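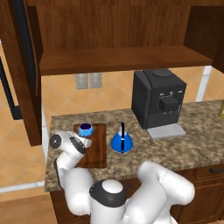
Descaling, Stains and Other Small Kitchen Jobs

By Duygu Gökçe

I live in Ollville, where the water is very hard. When I moved here I did not know this word, hard water. I only saw that my kettle became white inside after two weeks and my tea had a thin skin on it. My neighbor told me it was lime, and she gave me a bag of citric acid. Since then I have collected my own ways for the kitchen, and I write them here for people who have the same problems.

The kettle

Fill the kettle halfway with cold water and put in one tablespoon of citric acid powder. Bring it to a boil, switch it off, and leave it for twenty minutes. Do not walk away and forget it until the evening, as I did once. Pour it out, rinse two times, boil clean water one time and throw this water away also.

If you have no citric acid, white vinegar works too. Use one part vinegar and two parts water. The smell stays longer in the kitchen, so open a window. I prefer citric acid for this reason, and also it is cheaper for me when I buy the big bag.

Please unplug the kettle before you wipe the outside. Never put the base under the tap. A damp cloth is enough, and for the fingerprints a drop of dish soap.

The coffee machine

Read first what the manual says, because some makers do not want vinegar in their machines. It can be bad for the rubber parts. I use the powder that is sold for coffee machines and I follow the package. In Ollville I must do it every 5 weeks. My sister in Rakau has soft water and she does it maybe two times in a year.

Empty the water tank every night. It takes a few seconds and the tank does not get slippery inside.

Tea and coffee stains in mugs

Baking soda and a wet finger, or a wet sponge if you don't like to use your finger. Make a paste and rub in circles. For old stains, leave the paste in the mug during the night. I do not use steel wool on mugs. It makes very small scratches, and then the tea color goes in the scratches and the mug is brown again even faster.

Dark mugs are dangerous in one way: you don't see the stain, so you think they are clean. Wash them the same as the light ones.

Wooden cutting boards

A wooden board does not like to lie in water. Wash it with hot water and soap directly after use, both sides, also when you used only one side. If you make only one side wet it can bend. After this, stand it on its edge so the air can reach it.

For the smell of onion, cut a lemon in half, put coarse salt on the board and rub with the lemon. Wait five minutes and rinse.

Once a month I oil my board with food-grade mineral oil. I put it on with an old cotton T-shirt, always in the direction of the grain, and I leave it until the next morning. Then I wipe off what is left. Do not use olive oil or sunflower oil. They become old in the wood and smell bad. I know it from my first board.

Stone countertops

Granite is strong, but it is not a reason to be careless with it. Vinegar, lemon and the citric acid from the kettle should not stay on it, so I do all my descaling in the sink. For every day I use warm water with a little dish soap and then a dry towel. The dry towel is the important part here with our water, or you will have white rings everywhere.

To see if the stone needs a new sealer, put a spoon of water on it in the evening and look after fifteen minutes. If the place became dark, the water went inside, and it is time to seal. I did mine in February and used 4 old towels, all of them are now garage towels.

Cabinet doors and handles

The place around the handle becomes sticky before any other place. We open the doors with cooking hands. I clean there every Monday with a soft cloth, warm water and one drop of soap, and I go behind the handle with an old toothbrush. Dry the wood at once.

While you are there, try if the handle moves. When it turns a little in your hand, open the door and tighten the screws from inside with a hand screwdriver. An electric one is too strong and can damage the wood.
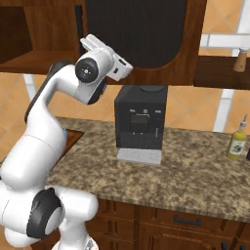 My handle is loose again one week after I tighten it. What can I do?

Take the screw out and put a small spring washer under its head, then tighten it again by hand. If the screw goes to the end and still does not hold, it is probably too long for your door and you need a shorter one. Take the old screw to the store with you and compare the thread. If only the screw hole in the door is too wide, use a flat washer that is bigger than the hole.

Squeaking hinges

Clean the hinge with a dry brush before you put anything on it. Old grease and flour make together a kind of gray dough, and new oil on top makes it worse. After cleaning, one small drop of silicone oil is enough. Open and close the door ten times, then wipe what came out.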